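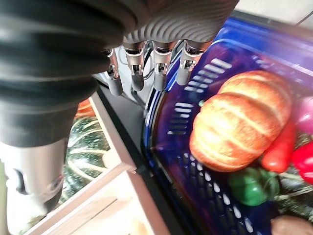 Givton, June 22, 2020

What goes in the basket first? I always start with the bread and then fret over it the whole way around the store. My grapes never make it home whole either!

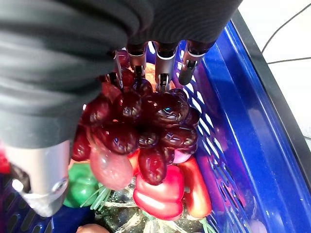
Nidia Quintero

Oh, grapes go on last, dear. I hold mine until the peppers and everything else are settled.
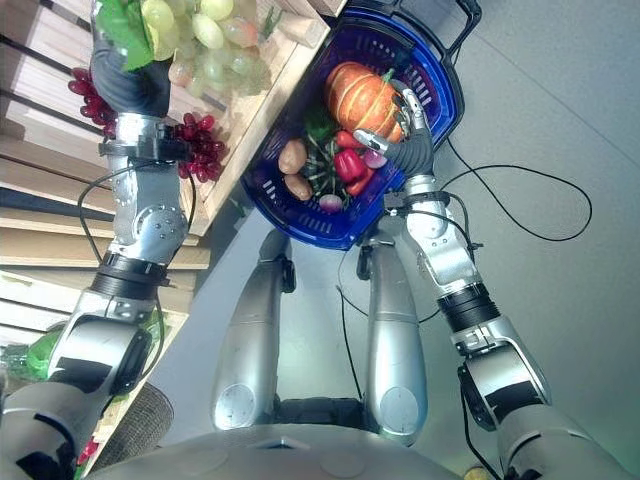 Grapes first for me, sorry Nidia! When they hang over the side of a wooden crate like the red ones there, I grab them before somebody else does.
Yhon Carhuamaca

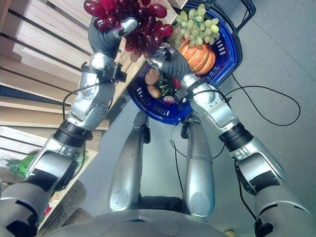
And I've carried them that way for 13 years, with very few squashed.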